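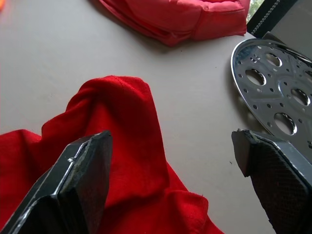

Rotes Tuch auf hellem Tisch

Das Label hieß Brikard und bestand aus einem Schreibtisch, den man sich mit einem Steuerbüro teilte. Im Februar presste es meine erste Platte, 500 Stück, zwei Seiten Drum and Bass unter dem Namen Foven. Verkauft wurden elf. Sieben davon an meine Mutter, die keinen Plattenspieler besitzt.

Zur Releaseparty im Grolov legte ich um zwei Uhr nachts auf, vor dem Barmann und einem Paar, das sich gerade trennte. Bei meinem besten Übergang fragte sie, ob es auch etwas Leiseres gebe. Ich spielte die B-Seite – sie blieben noch eine halbe Stunde und stritten im Takt.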